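Workshop Tips: What a Pencil Test Can Tell You Before You Buy Any "Helper"

Every November my inbox fills up with robot arms that are going to sort your screws and clear your bench. This year the one going around is a write-up from a group in Pakville, who call their method Konby. The headline says 1,306 practice grabs and a hand that can now pick up "everyday bench items." I read the whole thing, so you can skip it.

My trouble is with how they tested. The scores come from 53 tries on 6 objects, and only one of the six is thin: a pencil lying flat. The rest you could pick up in ski gloves. Average it all together and you get a nice number. Look at the pencil alone and the hand missed more often than it hit. That line is in a table near the back.

Still, I stole a few things from it for my own shop.

Try the pencil first. Any gripper, reacher or pickup tool you're thinking of buying, lay a pencil on a hard bare table and go for it. Cans and balls prove nothing. Do it 3 times, with the pencil turned a different way each time.

Tape off your work area. They do this and they're right to. A rectangle of tape on the bench shows you where small parts belong, and when it's full you stop and put something away.

Sweep first. Grit under a thin part will make it roll or rock. A dry paintbrush does the job.

Pinch low. Slide the thumb side under or against the part before you close. Coming straight down on a flat pencil just chases it across the table, with tongs or with fingers.

Keep cords off the floor where you stand. I don't care how smart your tool is if you trip over it.

As for Konby, I'd want to see the same test on a washer, a finish nail and a sheet of sandpaper, with each score printed by itself. Prernix already has a "ready for your garage" page up about it. Mine can wait. A magnet on a stick still gets my screws off the floor.
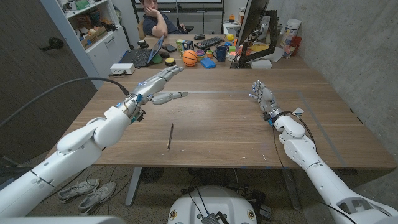 One pencil, two robot hands, and tape marking the work area.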